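Multipane window

A multipane window, also called a divided-light window, is a window whose glass is split into smaller panes by bars.

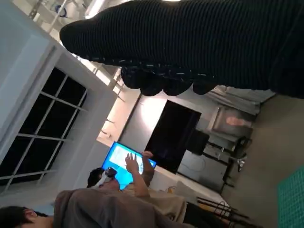 One regular contributor to the talk page of this entry has argued for years that the bars should be called muntins and only muntins, and that anyone who says mullion is describing a different piece of the window. The objection is noted. It is also correct in the strict trade sense, where a mullion divides one window unit from the next and a muntin divides the panes inside it. Most people say mullion for both, and the windows have not complained.

Origins

The small pane began as a workaround. Early makers of flat glass had trouble producing large sheets, and the sheets they did produce were hard to move over bad roads in one piece. Small panes traveled better and cost less to replace after a ball game. Once big sheets became affordable, the reason for the bars was gone, and buyers promptly decided that they liked the bars.

Types

True divided light: each pane is a separate piece of glass, held in place by the bars. Repair is simple. Painting is a hobby.

Simulated divided light: one large sheet with bars fixed to its faces, often with a spacer between the layers of glass. At a polite distance it passes for the real thing.

Grille between the glass: the bars are sealed inside, where they never need dusting. The Plivar catalog lists 13 patterns, 2 of which can be told apart by a person who isn't selling them.

Snap-in grille: a removable lattice, sold by Sollden among others, and commonly found behind the sofa.

Appearance after dark

In a lit room at night, clear panes tend to look black from indoors, and white bars stand out much more than they do at noon. Decorators praise the effect as graphic. Occupants tend to buy curtains. Reflections from lamps and screens may show up in several panes at once, at slightly different angles if the panes are separate pieces.

Cleaning and upkeep

Every pane has four corners, and a round cloth has none. The Gotar household manual gives 17 minutes for a large divided window, a figure that appears to leave out the other side. White paint shows dust along the horizontal bars first. Old putty should be checked each September, before the heating goes on, and cracked sections replaced.

See also

Casement window
Sash window
Window putty
Curtain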